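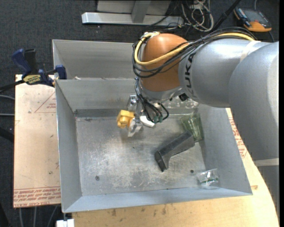 My question is about how to decide when a grasp attempt counts as a good example and when it should be thrown out. I'm collecting bin picking data with a KUKA arm over a gray sheet-metal bin, and I have 553 attempts logged since September. Each one is a short recording with joint positions, gripper state and a success flag that I set by hand afterward. The easy objects are no trouble. What I can't settle is how to label the awkward ones, such as the green see-through tumbler leaning on its side at the back of the bin with a dark angular part resting at it, or the small clear container up in the front right corner by the side wall. If the arm goes for the dark part and the tumbler rolls, is that a success for the dark part, a failure, or something else? Right now I mark it as a success if the target leaves the bin and stays in the fingers for 2 seconds. A coworker says that rule is too loose and I should drop every attempt where a second object moves.

Other details in case they matter. Training runs on the Bistlow package, version from the summer, with default settings. The bin gets refilled by hand from a box of mixed objects. Of the 553 attempts, 231 are marked as successes under my current rule. The clear objects do a lot worse than the rest and I don't know if that is the labels or the depth readings. I would like to fix the labeling before I record any more.

Posted by Ionuț Dumitrescu
Filed under: Robot Learning > Data Collection > Labeling

3 answers

Don't drop them. If you remove every attempt where a neighbor moves, you end up with a data set of objects sitting by themselves, and then the model has never seen a crowded bin. We did this at Melau on a parts sorting job and had to go back and record most of it again.

What worked for us was splitting the one flag into separate fields. We kept four of them:

target lifted (yes/no)
target held to the end of the hold period (yes/no)
other object moved (none, a little, a lot)
operator stopped the run (yes/no)

You can build whatever success rule you want from those later without watching the recordings again. With a single flag you are stuck with whatever you meant by it on the day. "A little" for us was anything that stayed in the same part of the bin. Write your own definition down and keep it next to the screen, or it will drift over a few weeks. Mine did, and I only caught it when I relabeled an old batch and disagreed with myself on a good number of them.

For your existing 553, go back through the recordings and fill in the extra fields. It is dull work but it's a day or two at most. I would start with the 231 successes, where the current rule is hiding the most. Then do the failures too, and note whether the gripper missed completely or touched the object and lost it. Those are different kinds of failure and the second kind is more useful to train on.

On the clear objects, check the depth image at the moment before the gripper goes down. If there is a hole where the tumbler should be, or you are getting the back wall through it, no labeling rule is going to help. Bare metal with scratches and shiny spots makes this harder too. We put a matte liner in ours. If you do that, treat everything recorded before and after as separate sets until you have compared them, and don't mix them into one test split.

Also, your hold time. Is the arm moving during those 2 seconds or standing still? Standing still lets a lot of weak grasps through. We had the wrist do a slow turn during the hold and the success rate went down, but it matched what happened later at the drop-off point.

Answered by Viorica Sandu

More data. You need at least 500 for each object type or it won't learn anything. Look at Korach, they have a script for it.

Answered by guest

I disagree with the 500 per object in the answer above. It depends on the model and on whether you are starting from pretrained weights. I've seen usable results with much less, and bad results with much more when the refills were always done by the same person in the same way.

That last part is worth looking at for you. People place things. Even when they think they are dumping a box at random, the tall items tend to end up near the walls and the small ones in whatever corner is closest to them. Tip the box in from a different side each time and don't straighten anything afterward. Record which side you used.

I agree with Viorica on the separate fields. One more I would add is which object the arm was going for, chosen before the run starts. If you fill that in after watching, you will tend to name whatever it picked up, and then a wrong pick gets counted as a right one. The MacLeod logger has a free text box that gets saved with the start time, so I type the target in there before pressing record. Any text file would do.

Keep the operator stops in the set but leave them out of the success rate.

Answered by pickrate_k
Last edited Friday, December 31, 2021

Community > Robot Learning > Data Collection > Deciding what counts as a good grasp example

Contact | Terms of use | Report a problem | Back to top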